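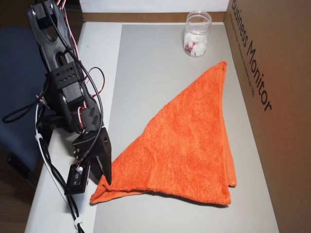

Cendavden reports 19 deaths, its cemetery reports 70 burials

2020-04-25
News

The Cendavden district health office says 19 residents have died of COVID-19 since the outbreak began. The district's cemetery office, which occupies the floor below and shares a coffee machine with it, buried 70 more people over the same period than it did a year earlier.

The two figures came to light when Harpreet Lapointe, a reporter for the Testitz weekly, asked each office for its records. The health office took 40 days to answer and sent a one-page table. The cemetery office sent everything it had the same afternoon, including a invoice for gravel.

"We count the dead," said the cemetery clerk who handed over the files. "That is pretty much the job."

District health spokesman Kamarul Krishnan said there was no contradiction. The official toll, he explained, includes only patients who tested positive, died in a hospital, and had no other illness that a doctor could reasonably write on the form. A man from Sistby who tested positive and died on a ventilator was recorded as a heart case. He did have a heart, Krishnan confirmed, and it had stopped.

Asked what accounted for the other burials, Krishnan pointed to an aging population and a hard winter. Weather records for the district show the mildest winter in years. He then said that mild winters bring problems of their own and moved on to the next question, which was the same question.
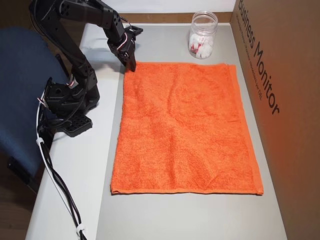 Orange towel on a light-colored table.

Testing may explain part of the gap. The district has run 848 tests so far, most of them in Cendavden itself. Sistby, where the burial numbers climbed fastest, got its first batch of kits this month, and they arrived without swabs. The swabs had gone to Phetsri. Phetsri has not reported a single case and says it would be glad to send them back if somebody would pay for the truck.

Doctors at the Cendavden hospital, who asked not to be named, told the weekly that pneumonia admissions began rising well before the first confirmed case. Their cause-of-death forms are reviewed upstairs before filing. One doctor said three of hers had come back with a pencil note suggesting she "consider the full picture." She considered it and sent them back unchanged, and has not seen them again.

The regional council will take up the matter in closed session. A motion to hold the session in public failed on the grounds that large gatherings are unsafe - the council has nine members, and the chamber was built for a good many more.

Krishnan said the district may publish revised figures in August, once the method has been agreed on. He declined to say which way he expected them to move. The cemetery office plans to publish its own at the end of the month, as it always has, on the board next to the gate. 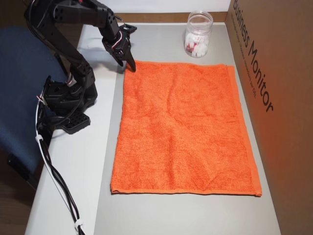

Do the 70 extra burials mean 70 people died of COVID-19?
The burial figure covers deaths from every cause, so it can't be read as a virus toll. It shows how many more burials there were than in the same period last year, and the official count explains only part of that rise.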